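Home Topics Kitchen Furniture Cleaning Ask Log in

Pale table top became sticky after cleaning, how can I save it?

graywindow

Good morning to all. I have a dining table with a very pale top, bought secondhand in October. The seller told me that it is a Baltedwood table and that the top is real wood with a clear lacquer over it. I have no paper from the shop, so I can only repeat what she told me.

We use the table for eating, for school homework, for folding the washing and sometimes for repairing small things. After some weeks there was a gray shadow on the side where we sit most. I cleaned it with Doravix kitchen spray, two times in the same evening, and I wiped it with a dry cloth. The next morning the shadow was lighter, but the top was sticky. If I put down a sheet of paper and lift it again, I feel that it holds a little. A glass makes a small sound when I take it up.

I have wiped it again with warm water. For one day it was better, then the stickiness came back. It is the worst in the place where the forearms rest.

I would like to know three things. Is the lacquer destroyed, or is there only something lying on it? Can I clean it without sanding? And if I must sand, can I do only the bad side? The table is 200 cm long and I do not have a garage or a balcony, so all the dust would be in the kitchen.

I thank you in advance for your patience with my English.

plumtree_k

Just sand it and put new lacquer, it takes a weekend. I did mine with 300 paper and it looks good. For dust you open the window.

slow_varnish

Good evening. I would ask you not to sand yet. I had almost the same problem with a pale table, and I sanded too early, and I regretted it. My table was only veneer, and in one corner I went through it. You write that the seller said real wood, but a veneer is also real wood, so this sentence does not help very much. Please look at the edge from below. If the lines of the wood continue from the top face over the end of the board, it is probably solid. If there is a thin band glued to the edge, be careful.

About your first question: stickiness after a kitchen spray can have two causes. The first is soap that was not rinsed away. The second is that the lacquer itself became soft, from skin fat and from cleaning many times. In the place where the forearms rest, it is often both together. You can find out in the following way.

Take a small place at the bad side, as big as your hand. Put a few drops of mild dish soap in a bowl of warm water. Wet a soft white cloth, press the water out well, and wipe along the grain. Then take a second cloth with clean water only, and wipe again. Change the water and repeat. Dry it at once with a towel and leave it until the next day, with nothing on it.

If this small place is smooth the next day and stays smooth, it was dirt or old soap, and you can do the whole table like this. If it is sticky again, press with your fingernail somewhere it will not be noticed much. When the nail leaves a mark that does not go away, the lacquer is soft, and washing will not make it hard again.

I want to warn you about some products. I tried the Zanetti furniture polish because the bottle has a nice picture of a table on it. It covered the stickiness for a few days and then it was more than before, and the polish was also difficult to remove. Vinegar I would also leave in the cupboard. Many people recommend it for everything, but on my table it made one dull spot, and on a pale top a dull spot is seen from the door when the light comes from the side.

Look at the table in the morning, with the lamp switched off. In the evening I always believed that it was clean. In daylight from the window I saw all the wiping lines, and I understood that I had moved the dirt from one side to the other.
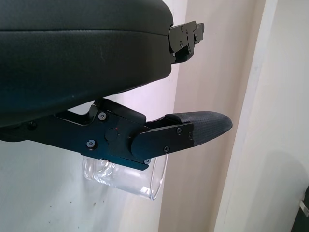 If the nail test is bad, you have to remove the old layer at least on that part. Doing only one side is possible, but the border will be visible, because new lacquer on pale wood has a different tone from old lacquer. I would do the whole top. You can ask a workshop for the price first. I paid 70 for the top alone, and I had to carry it there and back by myself. The legs stayed at home, and we ate on the sofa for that time.

After it is dry, please wipe it daily with only a damp cloth, and use soap once in a week if it is needed. For homework and repairs we now put a felt mat of Grallex on the table. It is not beautiful, but it is easy to roll up before dinner. A tablecloth of plastic I do not recommend on a fresh lacquer. Mine stuck to it in the summer.

graywindow

Thank you very much for the long reply. I looked at the edge from below and there is a thin band, so I think that it is veneer and I am happy that I did not start sanding. I did the small place with the two cloths. The water in the bowl became quite brown, I was ashamed. Today it is smooth there, and beside it still sticky. I have not done the nail test yet because I do not want to make a mark without need. I will do the rest of this side tomorrow after breakfast, and I will change the water more often.

teaspoon_north

My aunt used black tea for wooden tables, cold and without sugar. Hers was dark though. I do not know if it would leave color on a pale one, so maybe try it first on the underside.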